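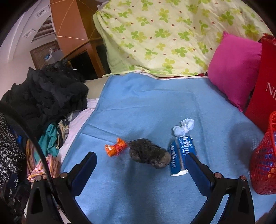 4.2 What collects on the bed

We had expected the desk to be the messiest surface in a student room. It came second. Across the 139 rooms in the Nutdale set, the bed was the place where the widest mix of things came to rest, and this turned out to be the most rewarding part of the whole study for us. A bed in a small room is a sofa, a snack table and a closet by turns, and its top layer keeps a lovely record of all three.

We sorted what lay on the bedding into four groups: wrappers and tissues, clothes, soft things (pillows, plush toys, spare blankets), and containers such as bags and baskets. Figure 3 shows all four on one bed. An orange candy wrapper and a crumpled tissue lie on a light blue fleece blanket close to a torn blue package, with a heap of black clothing to the left and a red mesh basket at the lower right.

Figure 3. Small litter, clothing and containers on a made-over bed, coded as "mixed" under the Rokska scheme.

Mixed beds like this one made up 76 of the 139 rooms. What delighted us was how orderly they often were in their own way. Residents told Ka-ming Chiang, who ran the interviews, that clothes go on the side away from the pillow and food stays within reach of it. Several could say from memory where a given wrapper would be – and they were mostly right!

Containers raised a harder question. Tseng's earlier coding counted any bag on a bed as storage, even an empty one. We count it as storage only when the resident says that things are kept in it. The change moved 105 items out of the 1738 we logged, and the group totals in Table 4 use the new rule. Baskets were left as they were.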